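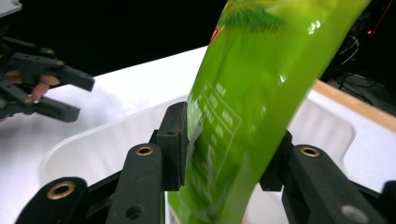

Green snack bag, the side with the small print

Radus portable projector review: a month of space movies on my living room wall

I bought the Radus in October for one very silly purpose. I wanted to watch Sial again, and I wanted to watch it big. If you missed it in theaters, Sial is the Purificación Paredes movie about a mining crew stuck on the dark side of a moon that's slowly coming apart, and I saw it three times on the big screen and came out of every one of them a little wobbly. Then it went to streaming and I put it on my laptop and it was like looking at the ocean through a mail slot. So, projector.

I paid $600. The one everybody told me to get is the Deseo, at $700, and my neighbor Eduardo Quintela has that one, so I've had a decent look at both. I'll get to him.

Setup was fast. You plug it in, point it at a wall, and it squares up the picture by itself with a lot of whirring. Most of the time it gets this right. When it doesn't, it really doesn't - I had a picture shaped like a slice of pie for the first ten minutes of one movie until I found the manual correction, buried three menus down under something called "Geometry." Put that on the remote, please! There's a whole button on there for a music service I've never heard of.

My wall is off-white with a bit of texture and I sit 10 feet back. At night with the lamps off, the picture is lovely. Sial is a tough test, with maybe half the movie taking place in tunnels lit by a single helmet lamp, and cheap projectors turn all of that into gray soup. The Radus gets it mostly right. The rock walls still have shape to them. You can see Idalina Pinheiro's face in the long scene in the elevator shaft, and that scene is the whole movie as far as I'm concerned, eight minutes of her listening to something you never get shown. On the laptop I couldn't tell if her eyes were open.

Daytime is another story. With the blinds down I could follow a cartoon. With the blinds up I could follow the sound of a cartoon. The box says "bright room ready" and I'd like to know whose bright room they tried.

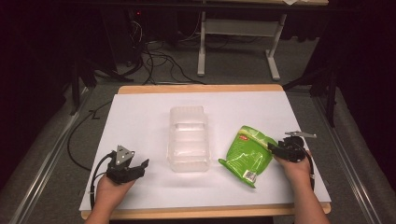 The bag and a clear tray on the white sheet

Sound. The built-in speaker is better than I expected and still not good enough for science fiction. Voices are clear, which matters a lot with Sial, where everyone mumbles through a radio. But the low end isn't there at all. When the moon cracks (not a spoiler, it's on the poster) you should feel that in your ribs, and what I got was more like someone moving a bookcase upstairs. I hooked up an old soundbar over Bluetooth and that fixed the rumble, but then the lips were a hair behind the words. There's a delay setting. I fiddled with it for half an hour and got it close enough that I only notice when I'm looking for it. A plain audio cable fixes it completely, if you have one long enough.

The fan is the thing I'd warn people about. In the standard mode you stop hearing it after a few minutes. In the bright mode it sounds like a hair dryer in the next room, and space movies are full of silence! That's half of what's good about them. I ended up leaving it on standard for everything, and I don't miss the extra light at night.

Battery: 215 minutes on one charge in standard mode, which I timed by running Sial and then as much of The Long Tether as it would give me. It quit a little before the airlock sequence. So you've got one long movie and a good chunk of another, or a normal double feature if your tastes run shorter than mine. It does give you a warning, a big orange battery that sits right in the middle of the picture until you press OK. Could it not go in a corner?

The menus are fine. A bit slow. The main streaming apps I use were all there except one, and for that one I plug in my old stick. Subtitles come up nice and crisp, and I was happy about that with Uvero, the Rodrigo Frade series, where a third of the dialogue is in a language he made up for it. I'm five episodes in and I have opinions about the ending of episode four, but they can wait for another post.

Now, the Deseo. Eduardo brought his over on a Friday and we put the same elevator shaft scene on the same wall, one and then the other. His is brighter and the colors are a touch warmer, and the orange of the suits looked more like what I remember from the theater. Blacks were a tie, or I leaned Radus and he leaned Deseo, so draw your own conclusions about ownership. His has no battery at all. It also weighs a lot more and has a power brick the size of a sandwich, so if you want to carry the thing out to the yard or over to a friend's, mine wins easily. For a projector that goes on a shelf and stays there, I'd find the extra hundred bucks and get his.

A few odds and ends for people who care about this stuff like I do:

The focus drifts slightly as it warms up. I start it early and then refocus right before the movie.

It remembers its settings for each input but forgets the motion smoothing. Mine turned itself back on twice, and motion smoothing makes a spaceship look like a daytime soap. Check it every time.

The tripod thread underneath is metal, good, but the lens cover is a flimsy sliding thing and I already don't trust it.

Carolina Cunha's score for Sial sounds terrific even through the little speaker, apart from the low organ parts. If you've only got headphones, it pairs with those too, one set at a time.

I'd give it four out of five. I've watched Sial twice more on it and I'm planning a third as soon as my sister visits, since she still hasn't seen it and has somehow avoided hearing what's in the shaft.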